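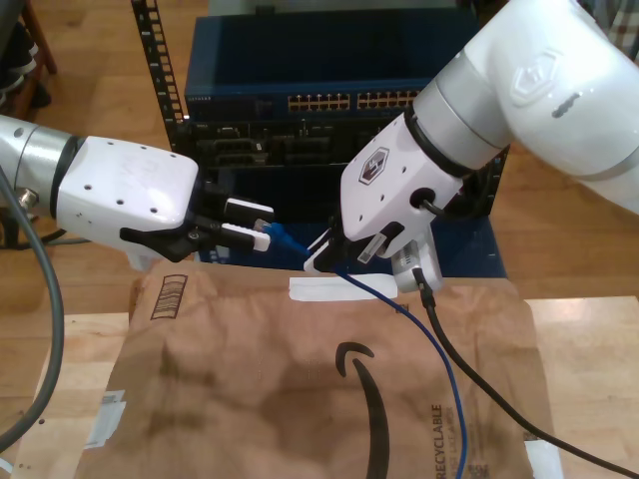

I've been helping with the robotics club at Fascombe for three years now, and I have an opinion that gets me funny looks at parent night: I think we should quit entering the big arena competition and let the kids work on boring stuff. Cables! Network plugs! The kind of chore any grown-up does half asleep behind a desk.

Last season we spent $1,641 on the Briminden regional (entry fee, van, a whole lot of pizza) and our robot drove in circles for most of its matches. The kids had a blast and I'm not going to pretend they didn't. But when I asked them on the ride home what they'd learned, I mostly got shrugs.

Now ask Tobiloba Bashir about Ethernet plugs and clear your afternoon. She's 13, and she can tell you why a gripper that's perfect on a wood block has such a hard time with a plug, how the cable pulls on it the second you lift, and what happens when you're a hair off at the port. 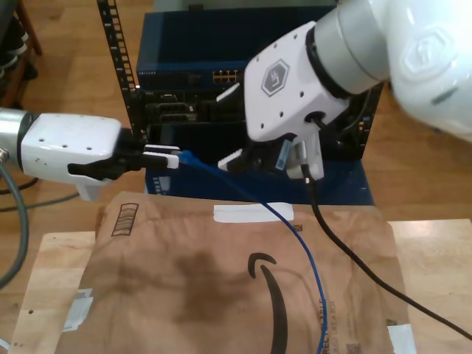 And two arms doesn't make it twice as easy, by the way. You've got to think about where both of them are going the whole time, plus where the slack ends up, and cable slack does whatever it feels like.

I know a tournament looks better on a flyer. Oyewole Middle, down the road, has a trophy case and good for them! I'd still take a Sunday with the kids arguing over a plug, and I'm voting that way in April.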